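Notas para la charla: el brazo en la mesa de desmontaje
Ponente: Sayaka Wada
Duración: 13 minutos, preguntas aparte

Saludar y entrar directamente en materia. Dejar las dos fotos en pantalla mientras la gente se sienta.

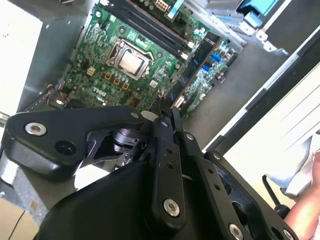 Equipos Dell abiertos, con la pinza sobre la placa.

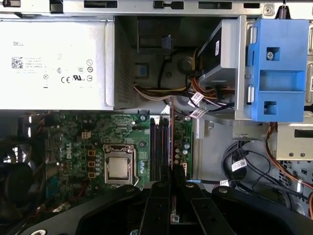 Droststead, agosto

Empezar por el puesto. En el taller de Cikska trabajamos 11 personas y hasta el año pasado todas desmontábamos a mano. Ahora el brazo se encarga de la memoria y los demás seguimos con cables, discos y fuentes.

En la segunda foto, parar en las puntas de la pinza, una a cada lado del módulo. Preguntar quién ha hecho ese gesto todo un turno. Esperar a que levanten la mano.

Lo que cambió: menos muñecas cargadas, más rato de pie vigilando. Renzo Ferraro pasó de desmontar a preparar carcasas y al principio no le gustó. Contarlo con sus palabras: «Me quitaron lo fácil».

Dato: 1463 módulos en el primer mes. No compararlo con el trabajo a mano, nunca lo medimos bien.

Turnos: siguen siendo de ocho horas. La rotación la decide el equipo, no el programa. Si preguntan por despidos, no hubo. Si preguntan por sueldos, pasar la palabra a Riku Hirano.

Cerrar con lo pendiente: formación para el turno de noche y quién puede parar el brazo.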